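4. Where the Household Puts Things Down

We turn now to the part of the study that gave us the most pleasure to carry out, and which, we will admit, took a good deal longer than we had planned. Between them, Zulema Urrutia and Issa Sleiman sat in kitchens in Murov and Rakasau and asked people to talk about their tables: who sits where, what gets left on them, and what has to be cleared off before supper can be served. The talks were meant to last 30 minutes. Very few of them did, and in more than one home the visit ended with soup.

In all, 337 households took part, and from their diaries we drew 2,799 separate entries in which a person mentioned setting something down. We had expected most of these to be about meals. Instead, the larger share concerned mail, keys, school papers, medicine, mending, and the many small things that come in through the door with a person and need somewhere to land. One grandmother in Rakasau told us that her table was "the only drawer I can find anything in," and we have found ourselves repeating the phrase ever since.

Earlier work by Crabtree, on which we lean heavily here, drew a line between things that rest on a table and things that live on it. A resting thing is expected to move along before long; a living thing has earned its spot, and other people in the home will work around it. Our diaries bear this out, though we would add that the line is a soft one. A letter may rest for a day and then, without anyone having decided so, begin to live there through the whole of February. Josefina Acuña, who coded the Murov diaries, proposed the word "settling" for this slow change, and we use it through the remainder of the paper.

Settling was most common in homes where the table stood between the door and the stove. It was far less common where a shelf or bench had been placed near the entrance, even a very small one. Family size mattered less than we had guessed — two people living alone together could bury a table as quickly as a family of six — and so did the age of the home. What did seem to matter was whether the household ate together in the evening, as this forced a clearing, and a clearing forced somebody to ask whose things these were.

That question, asked kindly or otherwise, appears again and again in the diaries, and we take it up at length in Section 5. For now it is enough to say that a table with only a handful of things on it can still be a crowded one in the eyes of the person who has to wipe it down (Figure 4).

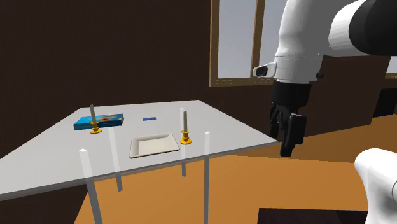

Figure 4. Tabletop with five items.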